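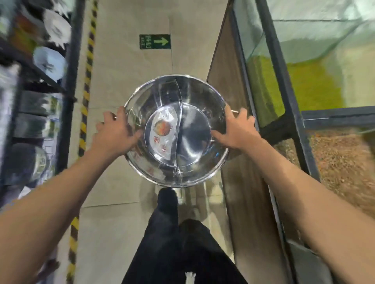
Wimach presents a method that teaches robots household and shop tasks from video of human hands

The research company Wimach has today published the results of a study on how robots can learn to handle everyday objects from recordings made by people at work. The method is called Tamihana. It uses video taken from the height of a person's head, in which the hands and the object are both visible, and it turns this video into movement plans for a two-armed robot.

Until now, the company has trained its robots mainly by remote control. An operator moves the arms of the robot, and the robot stores each movement. This gives exact data, but the work is slow and the operator must be trained for it. With Tamihana, a person walks through a shop, takes a product from its place, carries it and puts it down again, as in normal life. The recording is made during this time and no robot is necessary.

For the study, the team collected 1,010 recordings in shops for kitchenware and dry food. Most of them show objects which need both hands, such as pots, large bowls and trays. Of these recordings, 900 were used for training. The others were kept apart and used only to check the result.

Shiny metal was a special point of the work. A polished pot reflects the lamps and the hands of the person who holds it, and many systems for depth measurement give wrong values on such a surface. A hot pot with a partition inside is a good case for this problem: the curved wall divides the pot into 2 parts, both parts are full of reflections, and the hands cover a piece of the rim. Tamihana does not try to measure the full surface. It first finds the position of the fingers and the wrist, and then it estimates from them where the rim and the handles must be.

In the test with objects that the robot had not met in training, it completed 78 per cent of the tasks at the first attempt. A task was counted as complete when the robot lifted the object with both grippers, carried it along a marked path and put it down without dropping it.

"We were surprised how much information is in the hands alone," said Shoaib Lodhi, who leads the study at Wimach. "A person who carries a pot through a narrow aisle changes the grip many times and does not think about it. For the robot, these small changes are the most important part of the lesson."

The study also names the limits of the method. When the person walks fast, the background is blurred and the system sometimes loses the position of the shelves. Transparent objects, for example glass jars, are still difficult – here the results were clearly weaker than for metal. The team is now working on both questions.

The robot tests took place at the Wadinlow laboratory, on a platform from the manufacturer Voleck. A second series of recordings, with more glass and plastic products, will start in November.

The full report and a part of the recordings can be requested from the Wimach press office. Interviews with the research team are possible in the mornings until 11.30.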